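Wenudley repair shed takes on the old towers — 400 so far

The Wenudley repair shed has now got through 400 computers, most of them office desktops that were headed for the Pruton tip. Started small. Two benches, a box of screwdrivers, a kettle.

The towers come in from offices and schools around the district. Bitar, the freight outfit on Rerkton Road, drops off a pallet whenever theirs fills up. The shed wipes the drives, checks the boards and the power supplies, swaps whatever is dead, and sends the good ones out to familes and community groups at no charge. Bits that can't be saved go in the metals bin.

Memory is the thing they're always short of. Cases they have plenty of, stacked to the celing at last look.

The council has put in $2000 for the year, which covers power and some new drives. Rent is still being sorted — a decision is expected in March.

Each machine goes on its side on the bench, cover off, so the board and sockets can be got at. Coin batteries get tested, labels get read, and the model goes down in the book before anything is pulled out.

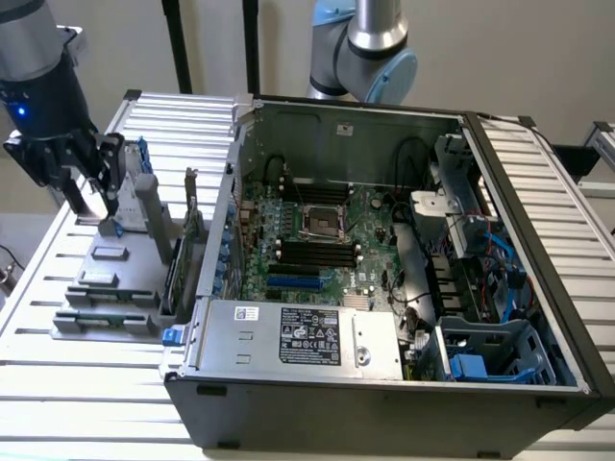 ## Dropping stuff off

- Open until 3 pm, side door off the car park
- Desktops and laptops, working or not
- Cables and keyboards OK, no printers please
- Old tube monitors still go to the Pruton tip — fees apply
- Take your own files off first if you want to keep them

Anyone after a computer can put their name down at the Wenudley library desk. Wait is around 3 weeks at the moment, longer for laptops.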